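금색 원통형 화병, 사무실에서 다섯 달 써 본 후기

작성자: 위보람
2022년 8월 10일

3월에 Oller에서 나온 금색 원통형 화병을 샀다. 사무실이 넓은 편인데 꽃을 둘 만한 그릇이 유리컵밖에 없어서 키가 큰 것으로 골랐다. 배송은 4일 걸렸고 상자 안쪽 완충재는 넉넉했다. 찍힌 곳 없이 도착했다.

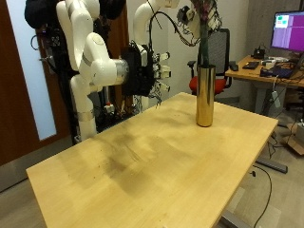

고를 때 제일 신경 쓴 것은 입구 너비였다. 좁은 화병은 한두 송이만 꽂아도 꽉 차고, 너무 넓으면 줄기가 벌어져서 꽃 양이 많이 필요하다. 이 제품은 중간쯤 된다. 꽃집에서 묶어 준 다발을 끈만 풀고 그대로 넣으면 모양이 크게 흐트러지지 않는다. 줄기가 짧은 꽃은 안으로 쑥 들어가 버리니 길게 잘라 달라고 하는 편이 낫다.

마감은 광택이 강하다. 놋쇠 같은 색이고 주변 조명이나 물건이 표면에 비친다. 무광을 좋아하는 사람이라면 사진만 보고 주문하지 말고 실물을 한번 보는 것이 좋겠다. 지문도 잘 남는다. 마른 천으로 닦으면 지워지지만 손으로 옮길 때마다 자국이 생겨서 나는 일주일에 한 번 몰아서 닦는다. 세제는 써 보지 않았다.

안쪽은 손이 바닥까지 들어가지 않는다. 긴 솔이 있어야 하고, 나는 물병 씻는 솔을 같이 쓰다가 따로 하나 샀다. 물을 자주 갈지 않으면 냄새가 나는 것은 다른 화병과 똑같다. 속이 보이지 않으니 물이 탁해진 걸 늦게 알아차린다. 여름에는 이틀에 한 번은 갈아 줘야 한다.

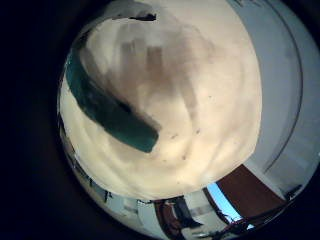
안정감은 괜찮다. 키에 비해 바닥이 좁아 보여 걱정했는데 물을 3분의 1만 채워도 잘 서 있다. 다만 빈 화병에 조화만 꽂으면 위쪽이 무거워진다. Lesia Tkachenko 님이 바닥에 자갈을 깔아 보라고 해서 그렇게 했더니 나아졌다. 물을 가득 채우면 한 손으로 들기는 어렵다. 먼저 자리를 잡고 물은 주전자로 붓는다.

색 조합은 써 보니 생각보다 폭이 넓다. 흰 꽃만 꽂으면 금색이 너무 튀고, 잎이 많은 다발은 차분해 보인다. 지금까지는 진한 색 꽃이 제일 잘 맞았다. 여러 색을 섞을 때는 초록 잎을 사이사이에 넣는다. 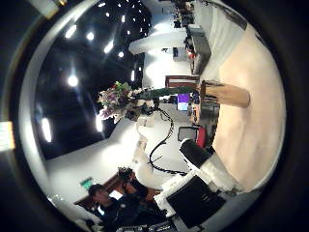

보라, 분홍, 흰색, 빨강 꽃에 초록 잎을 섞은 다발.

같은 시기에 Kirsty Rutherford 님은 Fendthorpe의 유리 화병을 샀다. 그쪽은 물 상태가 바로 보이고 씻기 쉽다. 대신 줄기가 다 보여서 아랫잎 정리를 꼼꼼히 해야 한다. 손질이 귀찮은 나는 속이 안 보이는 쪽이 편하다.

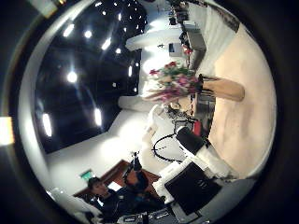 화병을 어디에 두느냐에 따라 인상이 많이 달라진다. 우리 사무실은 천장이 검고 반들반들한 데다 매립등이 여러 개라서, 반짝이는 물건은 빛을 꽤 받는다. 바닥은 옅은 베이지색이고 벽은 흰색이라 금색이 묻히지는 않는다. 자작나무색 같은 밝은 나무 탁자와도 잘 어울린다. 책상 위에 바로 올리면 모니터 옆에서 번쩍거려서 신경이 쓰이니 조금 떨어진 탁자를 권한다.

가격은 할인받아 산 것이라 정가로 샀으면 조금 아쉬웠을 것 같다. 할인율은 15%였고 배송비는 따로 냈다. 작은 크기도 같이 팔던데 식탁용이라면 그쪽이 맞을 것이다.

좋은 점: 다발째 꽂기 편함, 잘 안 넘어짐
아쉬운 점: 지문, 세척, 물 상태가 안 보임
재구매 의사: 같은 모양의 무광이 나오면 있음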